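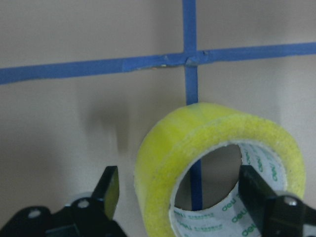

03/09/2024

Tape day. I've had blue painter's tape on the brain since breakfast and I still have a little curl of it stuck to my sock as I write this (I noticed on the stairs and decided it could come to bed with me).

The plan was simple enough. Mark out the squares, find a home for every last thing, and be back in time to call the Drellora people about the shelf brackets. I did the first bit. The brackets will have to wait, and I'm not very sorry, as the last call went on for 20 minutes and most of it was hold music.

I do love a grid, though! I'm the same with baking trays and seed beds. Give me a big flat surface and I want lines on it before I'll put anything down. The trouble is that I start out fussy and then I get bored, and the last few strips always go on at whatever angle my arm happens to be at. I pulled one off and did it again, and the second go was worse than the first, so I quit while I was behind. 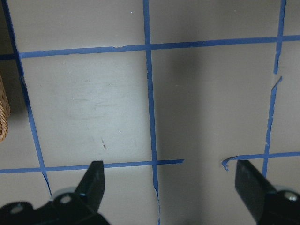

My big argument with myself all week has been whether to measure or just go by eye. Measuring won on paper. I even wrote 595 on the back of my hand, in millimeters, for the long side of the squares, and then washed up after lunch and lost it. So on the gray tabletop it's by eye, and boy does it look it. The first line down heads off on a slant, the one over on the right is in two pieces with a pointy torn tip, and one of the crossways bits has an end that's curled up into a little hook. I should have used scissors. I own scissors! I own 2 pairs, and both were in the drawer at home, where they did me no good at all. Tearing is so much quicker when you're in the mood for it, and then you have to live with the ends.

Anyway, the squares are plenty big, and a wobbly line holds its place in the world just as well as a straight one. That's what I'm telling myself tonight with a cup of tea.

Then there's the question of which tape is for what. I have a firm rule now, and I'm writing it down so I can't wriggle out of it later. Blue is for lines and nothing else. The fat yellow roll is for boxes and nothing else. Last month I closed up a whole carton for Pestley with painter's tape -- I was in a rush -- and it popped open before I'd even gotten it to the car. Spoons everywhere. I was finding them under the seat for days.

Brown paper is my other new religion. Kraft paper, a good long sheet of it, then the tape on top. It feels like wrapping a present for a table. Blue looks so nice on brown, too, much nicer than on gray, and if I change my mind about the squares I can roll up the whole business and start fresh.

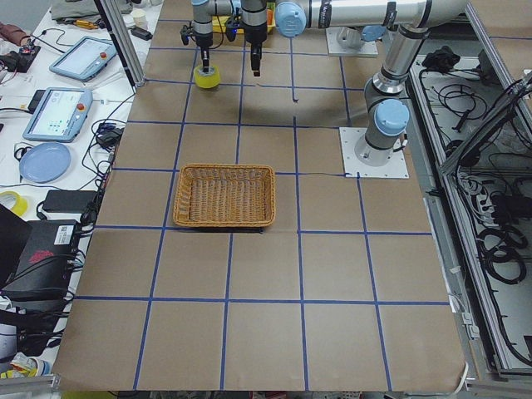

I also want more baskets. I always want more baskets, but this time I have a reason -- a woven one with a rim that flares out a bit is so easy to drop things into, and I'm a dropper, I've never been a placer. Ostex had some in the window and I walked past them twice before I made myself go and buy bread instead. Maybe one more wouldn't hurt. I'd like it to fit inside a single square, if such a basket exists, but I'm not going to redo my lines for it.

Supper was soup from Lu, the little place by the bus stop, with too much pepper and a heel of the new bread. My knees are sore from goodness knows what. Tomorrow I'll ring Drellora first thing, before I so much as touch a roll of tape, and put scissors in my bag. Scissors, scissors, scissors.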